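Search the archive Go

The Second Shelf

The arm at Bidel had been dropping short since April. It was never by much. The gripper would come down over the burner, open, and leave the block a finger's width toward the sink, and the log would call it a success.

I took the job over from a technician who had moved to Vanard. She left me a drawer of black bolts, a hex key with tape on the handle, and a notebook. The last page said: wrist joint, 14 bolts, check all of them. Under that she had written: then check again.

I did the wrist first. Two bolts turned under the key. I cleaned the threads, put a drop of blue on each, and ran them back in. Then I reseated the cable, sent the arm home, and started the short routine with the green block.
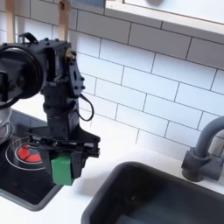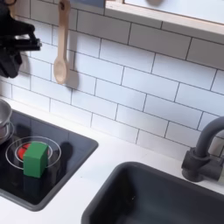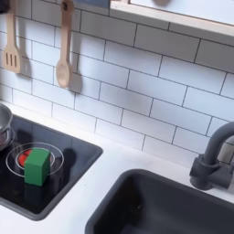
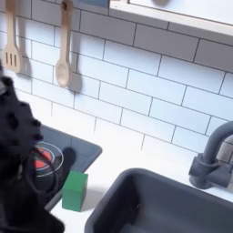 The green block, the stove and the sink, during the checks.

By noon I had 16 runs written down. I measured each one with a steel rule and put the number in the notebook below hers. The first few were close. After that the error came back, a little at a time, always to the same side.

I called Kullis, who had sold us the servos. The man on the phone asked how warm the housing was. I put my palm on it and said warm. He asked for the offset in the config file and I read it to him. It was 606. He was quiet and then said that was a strange number for anybody to type in by hand.

I went back through the notebook. She had changed it four times. Next to each change she had written the hour, and every one of them was after nine at night. I had thought she left for the money. Reading those pages I could see her at the same bench with the lights off in the hall, moving one number up and down.

I set the offset to zero. I loosened the base plate, which she had not mentioned anywhere, and found a washer folded under one corner. It was thin as a coin and bent almost double. The whole arm had been leaning on it.

I took the washer out, flattened the plate down, and tightened it in a cross pattern. Calibration took most of the afternoon. Then I set the counter to 200 and let it run while I ate a sandwich from the Bright machine downstairs.

When I came back it was still going. I stood and listened to the servos for a while. Then I got out my phone and found her number at Vanard, and wrote that it was the base plate, front left. I put the washer in the drawer with the bolts.

She answered before I had my coat on. She wanted to know which way it had been folded.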